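Household & Cleaning > Kitchen
Thread: Microfibre, cotton or the old pub-style sponge cloth for wiping down tables?

bench_press_ganger
Original poster
Wednesday, June 12, 2024

Settle something for our house. I've used the cheap supermarket sponge cloths my entire adult life, the ones that come dry and stiff like a cracker and go soft when you wet them. My partner has come home from Renska with a bundle of Paneneo microfibre cloths, 40 bucks for the lot, and has announced that the sponge cloths are "basically a petri dish with a pattern on it".

I've now been wiping the table with the fancy ones for a fortnight and I have to say I hate the feel of them. They grab at every dry bit of skin on my hands. I've got gardener's hands, so it's like stroking a cat made of velcro. They also seem to pick up crumbs beautifully and then put them down again half a metre along.

Am I using them wrong or are they rubbish? And what does everyone else use on a plain white table that shows up every single toast crumb known to science?

soggy_weetbix
You're using them wrong. Folded in quarters, barely damp, one direction. Flip to a clean face when the first one's grotty. You get eight faces out of one cloth if you fold it properly. People scrunch them up into a ball and go round and round and then wonder why they've made a galaxy.

bench_press_ganger
I do go round and round. It's how I was raised.

mrs_mopsalot
Cotton. Old flannelette pyjamas cut into squares. Free, soft, hot wash, dead simple. I have not bought a cloth in a very long time and I get unreasonable pleasure out of telling people so. The only drawback is visitors being handed a piece of your old pyjamas to dry a wine glass with, and they can cope.

dunny_budgie
Re the petri dish thing, your partner is half right. The sponge cloth is fine if it dries out between goes. It's the ones that live in a wet lump behind the tap that go feral. Hang it over the tap, wash it every couple of days, chuck it when it starts to smell like a footy bag. Same goes for microfibre, by the way, which stinks just as badly and costs more to throw out.

soggy_weetbix
Microfibre doesn't stink if you wash it without fabric softener.

dunny_budgie
Mine stank without softener.

soggy_weetbix
Then it was your washing machine.

dunny_budgie
Lovely, now my washing machine's copping it.

tram_to_nowhere
Before this gets to page nine, can I raise the matter of the crumbs. Wiping crumbs with a damp cloth of any description is the original mistake. You're making paste. Dry brush and pan first, or the edge of your hand if you're among friends, THEN the damp cloth. My nan had a little crumb brush with a silver tray and we all thought she was putting on airs. She had the cleanest table in Leiva and it took her ten seconds.

bench_press_ganger
A crumb brush. Right. So we've gone from one cloth to a cloth and a brush and a tray. At what point do I hire a butler?

mrs_mopsalot
The tray is optional. I sweep mine straight off the edge into a cupped hand and miss.

tram_to_nowhere
And then you've got to vacuum, so you've saved nothing, so get the tray.

quiet_kelpie
I just get the dog up on a chair.

arvo_shift
Professional opinion, for what a professional opinion in table wiping is worth. I did 4 years front of house in a cafe with white laminex tables and black gravel-grade sourdough, so I've seen some crumbs. What we used was plain colour-coded cloths, the thin ones with the holes in them, and we went through a mountain of them. Blue for tables, green for the kitchen bench, yellow for behind the coffee machine, red for the loo. The red one was treated like it was radioactive.

The system was more use than the cloth. Any cloth works if you know where it's been. At home people have one cloth that does the table, then the stovetop, then a bit of something on the floor, then the highchair, and they argue about fibre.

soggy_weetbix
See, this is a good post, but I'd still say the fibre matters on a white table. Thin holey cloths leave streaks.

arvo_shift
They leave streaks if you've put too much spray on. Everybody puts too much spray on. The ads show someone squirting a great arc of the stuff across the benchtop like they're putting out a fire. One squirt, on the cloth, done.

bench_press_ganger
We use the Etmont one that smells of "alpine linen". I have never worked out which alp. Is that too strong for a painted table?

arvo_shift
No idea about painted. On laminex it's all fine. On paint I'd do a bit underneath where nobody eats.

dunny_budgie
Warm water and a drop of dish soap. You people and your sprays.

mrs_mopsalot
Vinegar!

dunny_budgie
I knew it. I knew somebody would say vinegar. There's a sort of law.

mrs_mopsalot
It's cheap and it works.

dunny_budgie
And then you eat breakfast in a chip shop.

tram_to_nowhere
Don't put vinegar on stone whatever you do. Fine on most other things. Smell goes in a few minutes if you open a window, though in August where I live you'd sooner smell like chips than open a window.

left_hand_thread
Joining in as the resident bore on cloth colour, which arvo_shift touched on and then cruelly abandoned.

Never buy white cloths for a white table. You can't see what you've picked up, you can't see what you've left behind, and half the time you can't see the cloth. I once spent a good while looking for a tea towel I had put down on the bench in front of me. Buy the brightest cloth they sell. Orange is the pick. It looks like something off a road crew, but you'll always know where it is, no one mistakes it for a serviette, and when it fades to a sort of tinned apricot you know it's had a good innings and can go down to the shed.
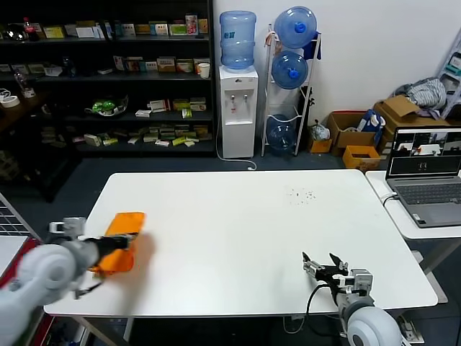
Dark cloths have the opposite problem, in that they'll shed on you. Navy is the worst offender. I had a pair of navy ones that left fluff over everything for the first 2 washes, so I was cleaning up after the thing I was cleaning with. Charcoal hides a coffee stain nicely but it also hides Vegemite, and if you've ever gone over a clean table with a cloth that had Vegemite on the underside you'll know it's a low moment in a person's week.

So: bright, medium weight, hemmed edges if you can get them. The unhemmed ones fray and then you've got strings.

soggy_weetbix
Unhemmed is better on glossy surfaces. The stitching scratches.

left_hand_thread
On a car, yes. It's a kitchen table. It's had a fork dragged across it by every child who's ever sat there.

bench_press_ganger
I like the road crew theory. Our Paneneo ones came in what the label calls "oat", so it's beige cloth, beige toast crumbs, white table. I may as well be working in fog.

quiet_kelpie
Oat! Of course it's oat. Everything's oat now. I tried to buy a bucket the other day and it only came in oat or sage.

arvo_shift
Can I disagree with the bright colour thing a bit. If the household only has one colour, you're back to not knowing where it's been. Orange for everything is no better than beige for everything. You want at least 2 colours and a rule.

left_hand_thread
Fair. Orange for tables, anything else for anything else.

arvo_shift
I can live with that.

mrs_mopsalot
My pyjamas were tartan so I suppose I'm covered for all departments.

dunny_budgie
To go back to the question, which I see has been left out in the rain. The reason your microfibre drops crumbs half a metre along is that it's too wet. It grabs dust when dry, and it grabs smears when a bit damp, and when it's sopping it just shoves everything along like a bulldozer. Wring it till your wrists complain. And wear gloves if the texture gives you the horrors, or some hand cream at night, you big hero.

bench_press_ganger
Tried it tonight. Brushed the crumbs off first (with a clean paintbrush, don't start), wrung the cloth out properly, folded it in quarters, went in straight lines. It looked good. Annoyingly good. My partner walked past and said "see" and kept walking.

Still hate the feel. It's a bit like shaking hands with a caterpillar.

tram_to_nowhere
A paintbrush is a crumb brush. Welcome to the gentry.

soggy_weetbix
Told you. Quarters.

dunny_budgie
It was the wringing.

soggy_weetbix
It was the quarters.

mrs_mopsalot
If you do go back to cotton, let me know, I've a pair of winter ones about to go at the knees and you'd get plenty of squares from the back alone.

bench_press_ganger
Very kind, but I think I'd struggle to explain to my partner that a stranger from the internet has posted me her pyjamas.

I'm going to see if Renska will swap the unopened half of the bundle for orange. Will report back. Separate question while I've got you all, what do people do about the gap down the middle of an extension table, where it all goes to live? I ran a butter knife along ours and found a whole pea.

tram_to_nowhere
Pull the table apart over a sheet of newspaper. Do it outside, and don't do it before lunch.

quiet_kelpie
Dog.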